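Publicaciones > Cultura material y ornamento > Artículo > Sección 4

4. El motivo floral como archivo doméstico

Pocas fuentes resultan tan generosas para el historiador del ornamento como las superficies de la casa. El fondo de muestrarios de la manufactura Stallano, que Paweena Chaiyaporn empezó a ordenar en 1983, reúne 1515 hojas estampadas, y en casi todas conviven flores y lazos con una libertad que todavía nos asombra. ¡Hay ramilletes que pasan de un muestrario a otro durante décadas sin perder un solo pétalo!

Los dibujantes trabajaban con repertorios cortos y los combinaban sin descanso. Una misma rosa aparece girada, aclarada, atada con otra cinta – y el conjunto parece nuevo. Rafferty y Hao llaman a este procedimiento «rotación de motivo», término que adoptamos aquí con mucho gusto. La persistencia del repertorio en interiores actuales (figura 2) invita a prolongar el estudio más allá del archivo.

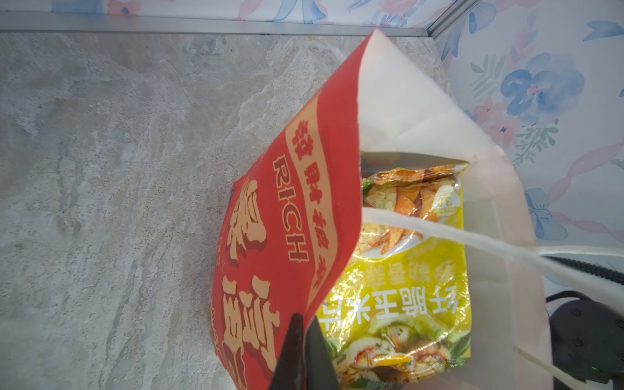
Figura 2. Estampado floral de aire acuarelado junto a una superficie con dibujo de mármol.

Más difícil es fechar el paso del ramo cerrado a la flor suelta. Los cuadernos de Yu lo sitúan en la segunda etapa del taller, mientras que las pruebas de color conservadas en Eltlow apuntan a una transición anterior y bastante más lenta. Nos inclinamos por esta última lectura: las pruebas llevan anotaciones de dos manos distintas, y una de ellas corrige el contorno de las hojas con una paciencia admirable – volveremos sobre esas correcciones en la sección siguiente.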